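Soft ketchup tops the lending list at Millwood toy library

MILLWOOD, 29 July 2021 - The most wanted item at the Nellach toy library this summer has no batteries, plays no songs and cannot be squeezed onto anything. It is a stuffed ketchup bottle.

Nellach released its borrowing figures for the pretend-food shelf this week, and the ketchup went out 81 times between February and the start of the summer break. The runner-up, a cloth fried egg, managed 3.

"We bought a very nice set of vegetables," said Leen Semaan, who runs the lending desk. "I would like that on the record."

The shelf holds 131 pieces in all, most of them donated when the Medeiros day care closed its doors. Everything gets spread out on a white table for checking before it goes back into circulation, and the sorting is looser than the catalog suggests. Flat round things are filed as plates until a child decides they are pizzas. Anything with small holes in it goes down as a strainer. 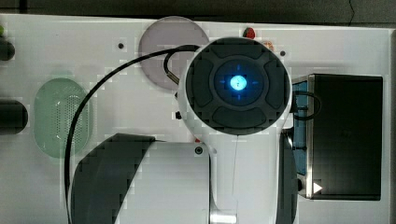

A pale disc and a green oval mesh on the white table at Nellach.

The ketchup needs no such guesswork. It has a puffy red body, a white cap and a label a grown-up can read from the doorway, and according to Semaan it is asked for by name, usually loudly.

Demand has led to what the library calls a reservation system and parents call a wait. Charoen Boonchu put his daughter down for the bottle in spring and has since been offered the leeks twice. "She was polite about the leeks," he said. "I wasn't."
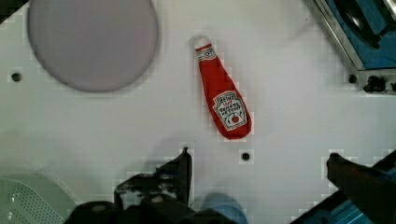 The plush ketchup bottle, tomato and all.

Relief may be coming. Boonsong Chaiyaporn, who handles purchasing, has asked for $900 to refresh the whole shelf, including a second ketchup and, as a gesture toward balance, a mustard. A decision is expected before school starts.

Until then the loan period for condiments stays at one week, down from two. Vegetables may be kept as long as anyone likes.

The Nellach toy library is open to all Millwood households. Borrowers are asked to return soft food clean and, where possible, without real ketchup on it.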